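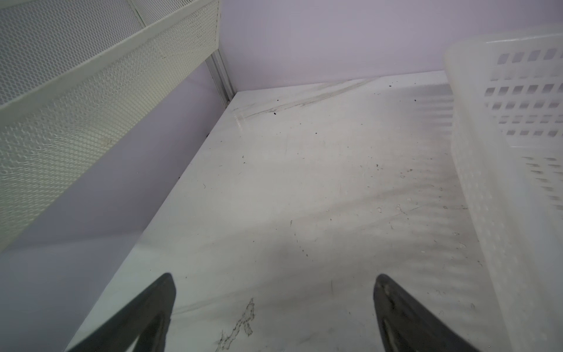 What Do "Entry-Level" Programming Ads Ask For?
Final project report, Careers in Computing, Shenoy College

I picked my topic out of pure annoyance. Last August I started looking at junior programmer jobs (just looking, I still have a year to go) and the first ad I opened wanted three years of paid experience. The second wanted four. Both said "entry-level" right in the title! So when it came time to propose a project, I wanted to find out whether I'd had bad luck or whether that's just how the ads are.

Where the ads came from

I used Skirnimano, the job board our career office points everybody to. You can save up to 2,000 postings in one account, and I figured I'd fill that easily, but once I threw out duplicates and jobs that had nothing to do with writing code I was left with 1,040. Duplicates were a much bigger pain than I expected. One staffing firm, Hularetti, posts the same job under every town within driving distance, with the title changed a little each time, so my first try at matching by title missed nearly all of them. I ended up comparing the first paragraph of each ad, and that caught a lot more.

Everything went into a small script I named Endov, which is written in Python and is not pretty. It looks for a number near the word "years" and then saves the sentence so I can read it myself. I did read them, all of them, mostly between 10 p.m. and midnight. 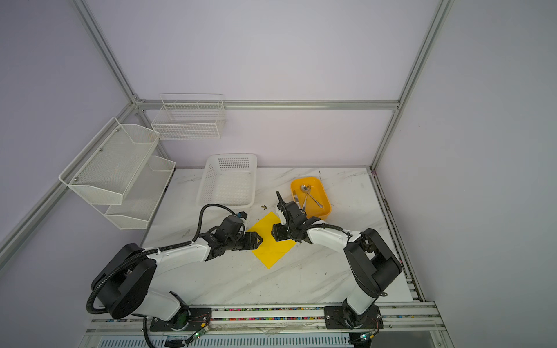
Does an internship count as experience in these ads?

It depends on the employer, and most ads don't say. When an ad did mention internships, it usually accepted them, and a few counted class projects too.

What I found

The big number first: 70 percent of the ads marked entry-level asked for at least one year of experience. I went back over the script twice when I saw that, thinking it was picking up lines like "our company has been around for 15 years" (it was, in the first version, and I fixed it). The number above is from after the fix.

Smaller places asked for less. School districts, a county water office and a couple of credit unions were fine with a certificate and a work sample, and they were also the ones most likely to list the pay. I had never once thought of looking for a programming job at a water office, and now I've got a bookmark folder full of them.
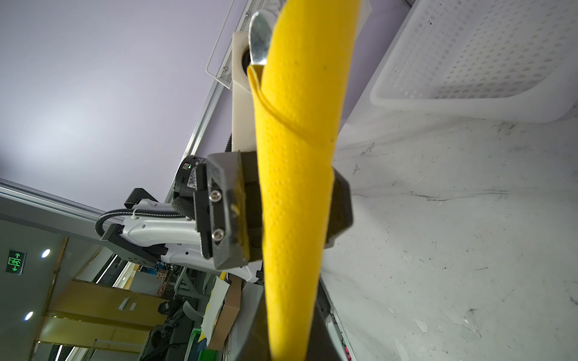
Skills were harder to sort than years. I made a list of 29 skills and marked each ad for every one it named, which sounds simple until you meet an ad that squeezes a database, two languages, a testing tool and "strong communication" into one sentence with no commas. Those ads are wound up like the yellow cloth in that gripper, round and round in a spiral, and I had to find a loose edge and start pulling from there. For me the loose edge was usually the database. SQL came up all the time, way more than I'd guessed from how little my friends talk about it, and once I'd found it the other tools in the sentence made more sense.

I also tried to separate "required" from "nice to have," and that part only half worked. Plenty of ads put the same skill under both headings. I counted those as required, and someone else doing this project could fairly go the other way and get a shorter list.

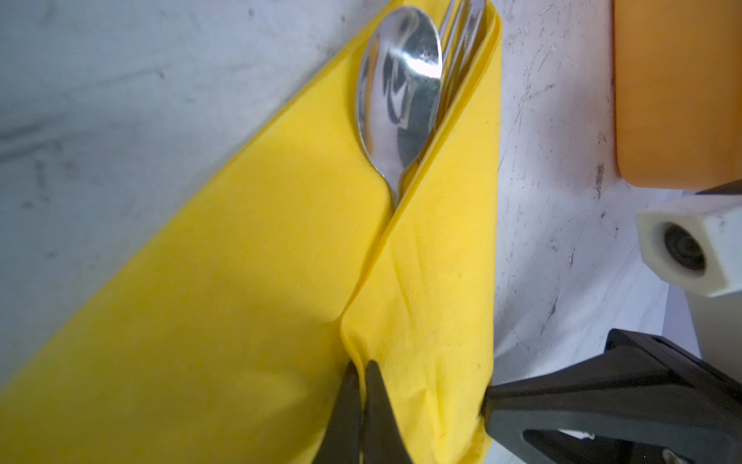 The other thing that got muddled was job titles. "Programmer," "developer" and "software engineer" came up for what looked like the same work, and one ad used all three for a single opening. I gave up on splitting the results by title and grouped by type of employer instead, so I can't tell you if one title pays better.

What I'd change

I'd start saving ads sooner and keep the date on each one. I didn't, so I can't say how long they stayed up, and my instructor asked me that right away. I'd also like to use a second job board, since Skirnimano is all I had and it leans pretty hard toward our part of the state. Endov needs a real cleanup before anybody else tries to run it, too. The script and the spreadsheet are in the class folder, and the tab called "old" can be ignored.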